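Geline Two-Arm Bench Kit
Coffee Station package

In stock, ships from Lurkdale
Item no. 514
Demo slots: Tuesday mornings, book ahead

Two arms, one table, one capsule machine. Geline is our bench kit for people who want to teach a pair of arms a real job without building the whole rig from scratch. Coffee Station is the package most customers start with. Small parts, clear glass, shiny chrome, a tray to serve on. Plenty to get wrong, plenty to learn from.

What you get

Two arms with base plates, left and right
Two-finger grippers, black, fitted before shipping
Center bracket for the near edge of the table
Wrist cameras, one per arm
One fixed camera with mount and 3 spare clamps
Cable set, power supplies, stop button
Nenard software, one bench license
Printed setup guide (the short one, the long one is a download)

Not included: table, computer, coffee machine, capsules, glasses, tray. Use what you have. Any home capsule machine with a lever or a top button should be fine, send us the model if your not sure and we'll check the reach.

Wrist and fixed cameras, coffee task: 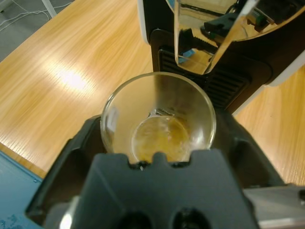
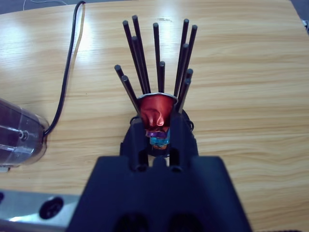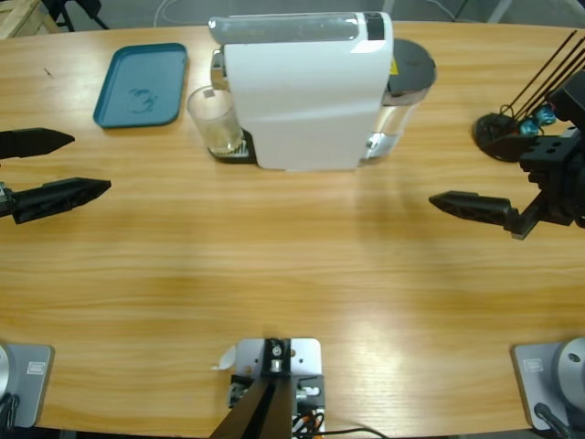
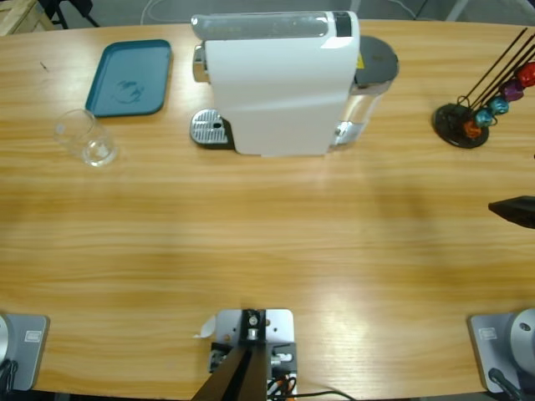
Setup time. Bent Brøndum in our shop does it in 30 minutes with the table already cleared. First-timers should plan on an afternoon. Clamp the base plates first, then the center bracket, then cables. Don't run the arms before the bracket is tight. Leave slack at the wrist or the cable will pull when the arm turns over. Label both ends of everything, you'll thank yourself when you move benches.

Table needs: flat, solid, an edge you can clamp to. Wood is fine. Glass tops are not. Wheels are ok if they lock, but check the lock, we've seen arms walk a cart across a room. A matte finish or a plain cloth helps if your lights are strong and the cameras lose the rim of the glass.

Teaching a task

Guide the arms by hand, record, repeat. Nenard saves all camera views and joint positions together under one run name. Trim the start and end, tag it good or bad, next one. The coffee task ships with 113 recorded runs so you have something to load on day one. Yours will work better than ours on your own table with your own machine, so record some as soon as you can.

The task is split in steps and you can train them one at a time:

Pick a capsule from the stand
Open, load, close
Glass under the spout
Start, wait
Glass to tray

Loading is the hard one. Start with the glass. Most people want to go straight to the capsule and then write to us about it. Practice with empty glasses and the machine unplugged until the moves look clean. Plastic cups work for the first week too, they're lighter so expect to redo the grip force when you switch.

Grippers

Fingers are swappable, two screws each. Stock tips handle glasses and capsules. Soft tips from Kárason fit the same holes, order those seperately, lead time is longer than ours. Wipe tips down after wet work. No dishwasher. Replace when the tip edges go round, you'll feel it in the capsule picks before you see it.

Safety, please read

Keep hands out while the arms are live. Stop button goes on the operator side, within reach, not behind the machine. Arms are not sealed against splashes. Hot drinks only with somebody standing there. This is a bench kit for labs, classes and workshops and it's not rated for serving customers.

Warranty and returns

One year on arms and grippers, parts and labor. Fingertips, cables and clamps count as wear parts. Returns accepted unopened or after a bench demo gone wrong, call first. Keep the foam inserts, arms shipped back without them won't be covered.

Pricing

By quote. Schools and clubs get a lower rate, say so in the form. Already have one Geline arm? Ask for the second-arm upgrade, same plates, same bracket, you only pay for the difference.

Questions go to the Lurkdale desk. We answer the phone until 4 pm, email after that. For software trouble attach the Nenard log, it saves us both a round of emails.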